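Visit report: Tresbridge propulsion test site, open day

The site opened to visitors on a Monday in December. Access was by shuttle from the Dukwood gate, with groups limited to 30. Chiharu Ishida, who runs the instrumentation section, took ours through.

Static test stand

The stand was built for solid boosters and later converted for the Egilsson liquid motor, a bipropellant unit with a rated thrust of 4,000 newtons. The original thrust frame remains. Load cells were added at two points, and the flame deflector was relined after erosion at the lip. Run 771 was the last on the old lining. Its pressure trace is posted in the control room and shows a clear oscillation shortly before shutdown – attributed to the injector, although Ishida would not rule out the feed line.

Propellant storage sits behind an earth berm. Oxidizer and fuel are held in separate buildings with independent drainage. Visitors were not admitted to either.

Midday break

Lunch was at noon, with fruit set out on the tables.

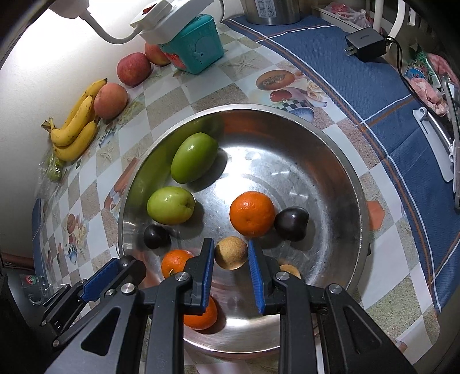
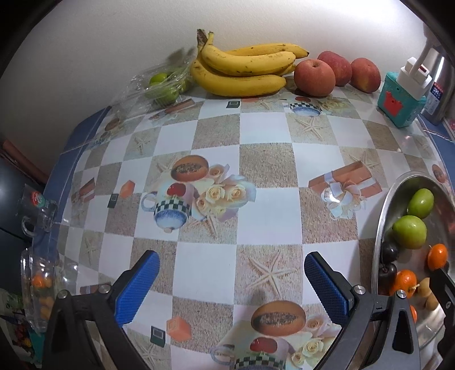
Allier glider and launch rail

The afternoon covered the Allier, an unpowered research airframe used for launch trials. It leaves an inclined rail on a trolley driven by 2 strap-on boosters. The trolley separates at the rail end and is stopped by a cable arrester. The centre of gravity is set with lead ballast in the nose, and the bay is accessible only with the wing removed. I asked about asymmetric ignition. The interlock holds the trolley until both chambers reach threshold pressure.

The return shuttle left from the rail hut at 3:30 p.m. Closed footwear is required throughout the site.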